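How I Chart My Kicks (and How You Can Start With a Notebook)

I kicked for three seasons at a small college and these days I help out with the kickers at Zerkow, and the question I get most from high school kids is some version of "how do I know if I'm getting better?" My answer is always the same. Write down your kicks! All of them, even the ugly ones that hit the fence.

My own notebooks have 3147 kicks in them. I went back over the winter and typed the whole pile into a spreadsheet, which took most of February and made my wrist hurt, and I learned more from doing that than from any camp I paid for. So I'm going to walk you through the way I do it now, and you can skip the dumb parts I went through first.

What you need

A pocket notebook, the kind with a stiff cover, because you'll be writing on your knee. Two pencils. Pens quit on you in cold weather. A holder stand if you kick alone (I use an old Furnonon and it's still going, one leg bent). Four to six balls. Cones, or anything you can drop on a spot, and I've used shoes plenty of times.

You also need a field with uprights, obviously, and permission to be on it. I do most of my kicking at Boersma, where the south end gets a crosswind that'll make you question your whole life.

Step 1: Set up your page before you go

Do this at home. I draw mine up while a load of practice clothes is in the wash, and it takes ten minutes if I don't look at my phone.

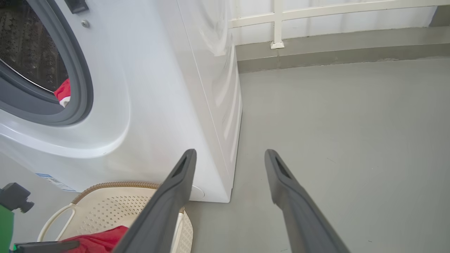 Red and white in the washer at home.

Rule the page into six columns: kick number, distance, hash, result, miss direction, and contact. At the top leave room for wind, field surface and which shoes you wore. Shoes matter more than you'd think. I switched plant shoes in the middle of my second season and my notes didn't say when, so there's a whole stretch in there that I can't really use. Still bugs me.

For hash I write L, M or R. For result, a check or an X. For miss direction, L or R, with S for short. Don't get fancy and invent twelve codes. You'll forget them by the third kick and then you'll have a page of hieroglyphics.

Contact is the one people leave off. I score it from 1 to 5, where 5 is that clean thump you feel all the way up your leg and 1 is a toe ball that rolls to the track. You have to write the contact number before you see where the ball lands. Say it out loud when you hit it if that helps. If you wait, you'll give every make a 4 and every miss a 2, and then the column is useless to you.

Step 2: Warm up and don't chart it

Five minutes of jogging, leg swings front and side, then some no-step kicks and one-step kicks from the goal line. None of it goes in the book. I used to chart warm-ups and it stuffed my numbers with extra-point-length makes that told me nothing.

Step 3: Kick in groups of four

Four kicks from a spot, then move. I go left hash, middle, right hash at one distance, then back up five yards and do it over. That's twelve balls a distance, and three distances is a full day. Thirty-six charted kicks is plenty for a growing kid and, frankly, plenty for me at this point.

Walk off your steps fresh on every single kick, including the ones where you're standing in the right place already. Three back and two over, or whatever yours are. In a game you never get two kicks in a row from the same grass, so a lazy setup on kick three of four is practice at something you won't ever do.

Write the line down after each kick. Don't save up four and fill them in on your walk to fetch the balls. I've tried it, and by the time I get behind the uprights I've talked myself into a better second kick than the one I hit.

Step 4: Add a pressure kick

At the end of the session I pick the spot I liked least that day and give myself one ball. One. It gets its own line with a star next to it. If I miss, I go home with the miss. You'll want another try so bad (I always do!) and you don't get one.

My star kicks over the years come out to 76 percent, a good bit lower than my regular ones from the same distances. That gap was the most useful thing in the whole spreadsheet. I'd been sure for years that I was a pressure guy.

Step 5: Do the math once a week

Wednesday night is mine. Don't do it daily, because thirty-six kicks with a gusty wind can make you look like a pro or a disaster, and you'll start fiddling with your steps over nothing. Once a week, add up makes and tries for each distance and each hash. Then count your misses by direction.

If you're right-footed and most of your misses go left, look at your hips coming around too early. If they go right, check whether your plant foot is drifting away from the ball. If they're both ways in equal numbers, look at your contact scores before you touch anything else. Low contact with scattered misses usually means your plant depth is changing from kick to kick, and you can check that by dropping a cone next to your plant spot and filming from behind.

I type my totals in after dinner, between getting the laundry out and falling asleep on the couch. It's a short job. Distance down the side, hash across the top, two numbers in each box.
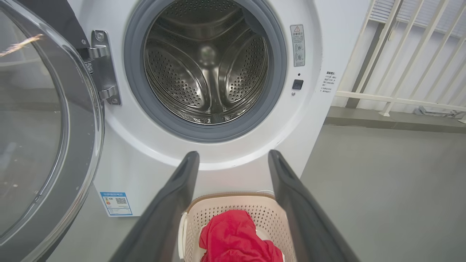

How many kicks before the numbers mean something?

More than you want. I don't pay much attention to the total percentage until there are 400 kicks behind it, and I like 500 a lot better. For a single box, like 40 yards from the right hash, you may be looking at a whole season. Miss direction shows up sooner, so lean on that early.

Common questions

Do I chart kickoffs in the same book? I'd give them their own page. You want landing spot and hang time for those, and the columns don't line up.

What about kicks with a live snap and hold? Yes, chart them, and put an H beside the line. Keep them apart from stand kicks when you add up. A bad hold can cost you a kick you hit well, and your contact score will show it.

Is there an app? There are several, and a couple of my kids use one called Candulis and like it fine. I stick with paper. My phone stays in the bag and I don't end up answering texts between kicks.

What if I skip a week? Then skip it. Leave the page blank and start with the next one, and please don't fill it in from memory.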